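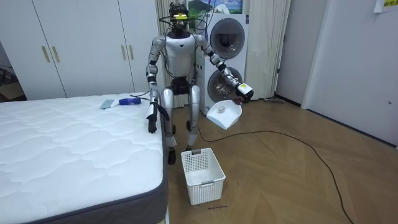 Figure 4. Dustpan task, bedroom station: pan tilted, basket on the floor in front of the robot.

4.2 Recording the dustpan task

Welcome to the fun part! By now the robot is powered, homed and talking to the Umari recorder, and you can start gathering examples. The dustpan task is a lovely one to begin with (it was the first we ever recorded at Irncombe) because it is short, easy to judge by eye, and still gives the learner plenty to chew on: a grip, a carry, a tilt and a let-go, all in one go.

One example is called a take. A full set for one room is 101 takes. That sounds like a lot, but once you find your rhythm they fly by.

Before you start

You will need the dustpan, the basket, a supply of crumpled paper bits and the room card for your station. Two people make the job much easier, one driving and one resetting the room.

Close the wardrobe doors and any other doors the room card lists. The learner sees the whole room, and a door that is open in half the takes and shut in the rest will muddle your set.

Setting up

1. Put the basket on its floor marking. Line up the corners by hand and check from the driver's seat that you can see it over the robot's arms.

2. Lower the robot into the working posture by choosing LOW REACH from the posture menu. Wait for the tone before you touch either arm control.

3. Lay out the cable. It should run away from the feet and off to one side, with enough slack for the robot to turn its waist both ways.

CAUTION: Keep the cable clear of the basket. A pull on the basket in the middle of a take spoils the take, and a pull on the robot can trip the stop.

4. Place the dustpan at the start point shown on the room card, handle towards the gripper.

5. Drop one paper bit into the scoop. Any crumple will do, and please do vary them! Big ones, tight ones, flat ones that stick a bit.

6. Open a new set in Umari, type the room name and your initials, and press READY.

Recording a take

7. Press RECORD and count to two before moving. The still moment at the start helps the software line up the arm readings with the video.

8. Bring the gripper to the handle and close it. Squeeze until the grip bar turns green, then stop squeezing.

9. Lift the pan level and carry it over to the basket. Go at the pace you would use at home. New drivers nearly always creep along, and the learner will happily copy the creeping.

10. Tilt the lip down over the basket until the paper slides out. If it sticks, give the pan a small shake. Keep these takes, they are some of the most useful you will record.

11. Bring the pan level again, return it to the start point and open the gripper.

12. Press STOP, then mark the take GOOD, SHAKY or BIN.

Note: SHAKY means the paper reached the basket but something along the way was untidy, such as a second try at the handle. Do not bin these. Pendo Mugo trained the first Gachanja model on GOOD takes alone, and it had no idea what to do after a missed grip. Adding the SHAKY ones made a huge difference.

CAUTION: The person resetting the room must stay outside the arm's reach until the driver has pressed STOP and called "clear". Keep fingers out of the gripper at all times, even when it looks idle.

Between takes

13. Empty the basket and put it back on its marking.

14. After every 14 takes, move the dustpan to the next start point on the card and give the driver a break. Swap seats if you can. Two driving styles in one set are very welcome.

15. Play back the last take before carrying on. Check that the gripper, the pan and the inside of the basket are all in view at the moment of the tilt.

If something goes wrong

The pan twists in the gripper: the grip is too far along the handle. Open, move closer to the scoop and grip again. Mark the take SHAKY if you finish it.

The paper lands on the floor: finish the movement as normal, press STOP and mark BIN. Add the word "missed" in the comment box so that we can find it later.

The arm stops halfway: release the controls, support the pan from below once the stop lamp is lit, then follow the restart steps in 2.3.

When the set is complete, press CLOSE SET and leave Umari running until the upload to Nurnunine shows a tick. Then go on to 4.3, Wiping a surface.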